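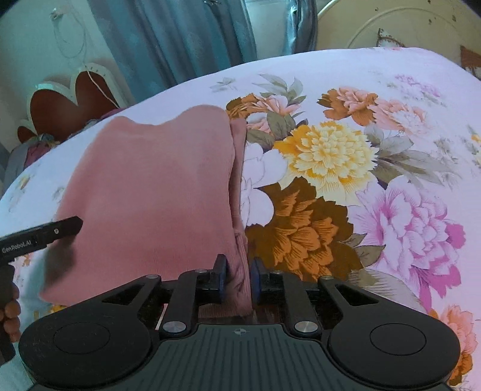

1 min read

Pilling on a knit sweater after two washes

Asked by Volker Lindemann in Laundry & Fabric Care

I bought a Saarinen sweater in June, washed it twice at 40 degrees and now it pills under the arms. The label says 74% cotton, the rest acrylic. Is it ruined?

2 answers

Niilo Halonen
No. Pills are loose fibers, and the acrylic holds them on. Lay it flat, go over it with a fabric shaver – light pressure – then wash cold and inside out from now on. Keep the spin at 600 or lower. Dry it flat too, or the shoulders stretch.

deltcombe3333
mine did this, took it back to the store in Estbridge and they swapped it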